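Brallia linen-blend sheet set, queen: review after a winter of use

I bought the Brallia set in December to replace two cotton percale sets that had worn thin at the foot. I paid full price for it. The set comes with a flat sheet, a fitted sheet and 2 pillowcases, and I picked the plain oatmeal color. There was also a gray, and a dark green that was out of stock at the time.

I sleep warm and my husband sleeps cold, so sheets get argued over in our house more than they should. We wanted something that would work under a heavy quilt in winter and on its own in summer. I can only speak to the winter part so far.

First impressions

The sheets came folded in a cloth bag made from the same fabric, which I now use for socks when I travel. Out of the bag they were stiff and had a faint smell, a bit like new canvas. The label says to wash before use at low heat. I did that twice before putting them on the bed. After the second wash the smell was gone and most of the stiffness with it.

The stitching on the hems is straight and tight. I found one loose thread on a pillowcase and snipped it. The elastic goes all the way around the fitted sheet, where my old ones only had it at the corners.

Fit

Our mattress is 15 inches deep with the topper on. Brallia says the fitted sheet will take that, and it does, but only just. It was easy to put on before the first wash and took some pulling after. If your mattress is any deeper I would look at something else. Once it is on, it stays on. The corners haven't popped off at night, which was my main complaint with the Vidal set we had before.

The flat sheet is generous. There is enough to tuck in at the foot and still fold back over the quilt at the top. The pillowcases are the envelope kind and a little snug on a full pillow.

How they sleep

They feel cool when you get in and warm up fast. The texture is on the rough side compared with percale. My husband disliked it for the first week and then stopped mentioning it. My sister, Rosalía Robles, stayed with us over the holidays and slept on them for several nights, and she thought they felt like dish towels. She likes sateen, so take that for what it's worth.

I haven't woken up sweaty on them, even with the quilt. On the coldest nights we added a blanket, the same as we would have with the old sheets.

They do wrinkle. If you like a smooth, hotel-looking bed you will be ironing, and I don't iron sheets. I pull the quilt up and leave it at that. A checked or striped cover on top hides a lot. 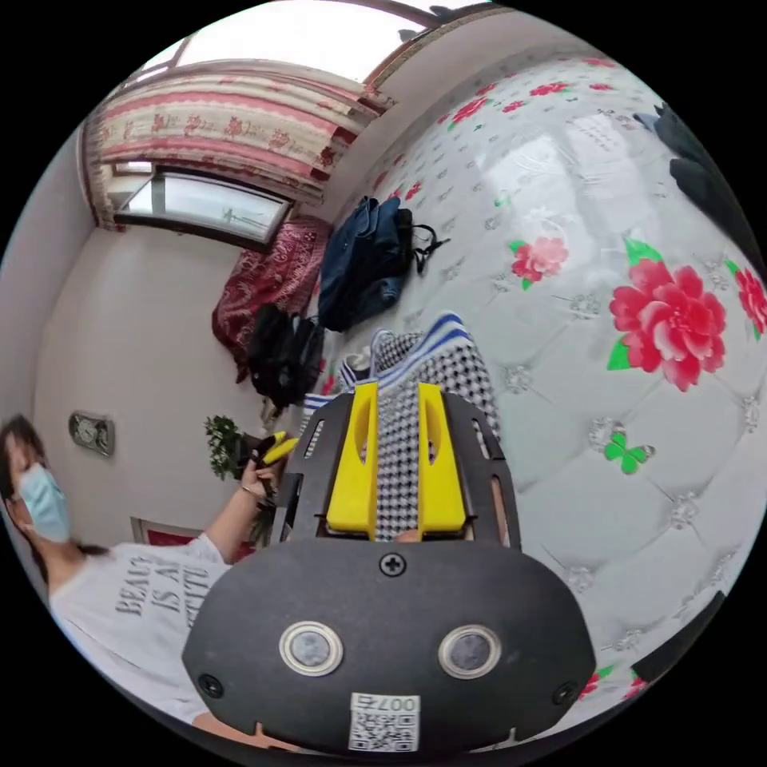
Washing and drying

I wash them on warm with a mild soap and dry them on low. They take longer to dry than percale, and the fitted sheet likes to ball up with everything else inside it. I stop the dryer halfway through and shake it out. On the line they dry quickly if there is any wind.

There was a lot of lint in the first few loads. By February it had slowed to a normal amount. Some pilling has started on the fitted sheet, low down where our feet go. It is light, and I can feel it more than I can see it. No color change that I have noticed.

Compared with Plonlow

A neighbor, Tegwen Gwynne, has the Plonlow linen blend and let me borrow a pillowcase to compare. The Plonlow is softer and thinner. Hers has been washed a lot longer than mine, so the softness may not be a fair test. The Brallia fabric feels heavier in the hand and the hem is wider. Plonlow also sells single pieces, so you can replace just the fitted sheet when it wears out. Brallia only sells the full set, and I count that against them.

Would I buy it again

Yes, on sale. At full price I'd think about it, mostly on account of the pilling. I plan to use these through the summer and will update this if the fitted sheet gets worse.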